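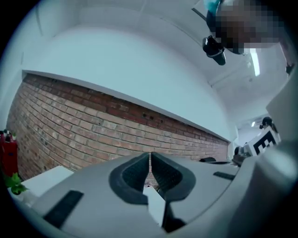 Unit 4: Writing the Nature and Household Diary

Course handout, Cevanmont Continuing Education
Instructor: Rok Papadopoulos

This unit considers the personal diary intended for readers outside the family. Students are expected to have read the Golob extracts before the first June meeting.

1. The daily entry

An entry records one day. It should name the weather, one thing observed outdoors, and one thing done in the house. Opinions on books or television are permitted — the Tamitz diary contains many — but they should follow from the day itself. Entries for this unit may not exceed 300 words.

2. Recurring subjects

A published diary depends on returning subjects: a pet, a hedge, a neighbor's gate. The writer of the Tamitz diary mentions her pear tree in 18 consecutive entries and describes it fully in only one of them. Students should mark each mention in their copy and note what has changed. 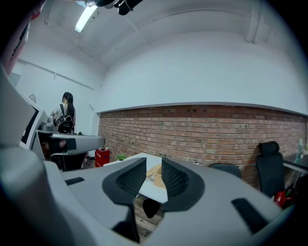 3. Living persons

Family members and neighbors must be able to recognize themselves without embarrassment. Initials are acceptable. Medical matters concerning another person are to be left out unless that person has agreed in writing.

4. Assignment

Keep a diary for the length of the unit and submit a selection of almost 3000 words. Retain the unedited pages; they will be needed for Unit 5. Work is due 2025-06-30.

Filed under: Course Materials, Life Writing

Comments

pearl_d: Does the word limit include the weather line?

R. Papadopoulos: It does.

Nesow reader: I took this unit last year and still keep the diary. The Golob extracts are worth a second reading.

Contact the Office | Copyright Cevanmont Continuing Education | Back to top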